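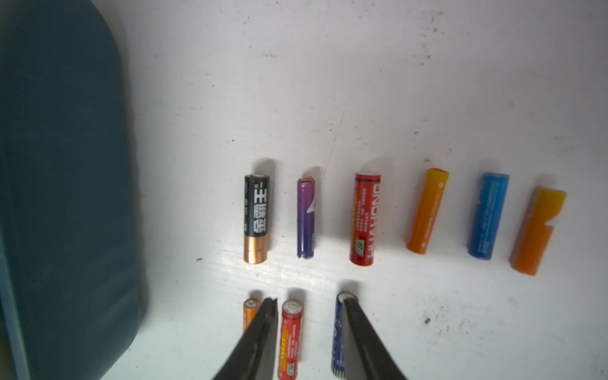

Sorting batteries sounds like a baby task until you try to train a policy on it, so let me save you a few weekends! Ashok Khurana and I recorded 529 demos for our Hunon sorter and got the best results from mixing fat and skinny cells in every layout. Start there. Move the batteries between episodes, tilt a couple, and let some sit close enough that the fingers have to squeeze in.

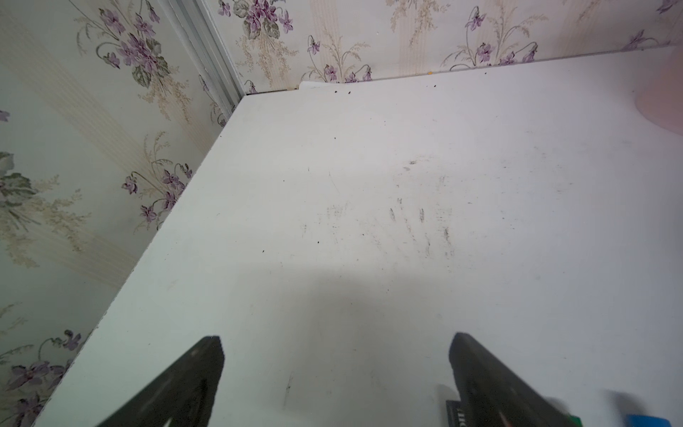 Next, record some episodes with no battery between the fingers at all. We added 109 of these (I thought it was a waste of time, sorry Ashok) and the policy quit closing on shadows and smudges. Keep your wallpaper, scuffs and clutter too. Our clean-background version fell apart the minute we moved it.

Then train on the wrist view alone first. If the grasps drift to one side, check your camera mount before you touch the learning rate!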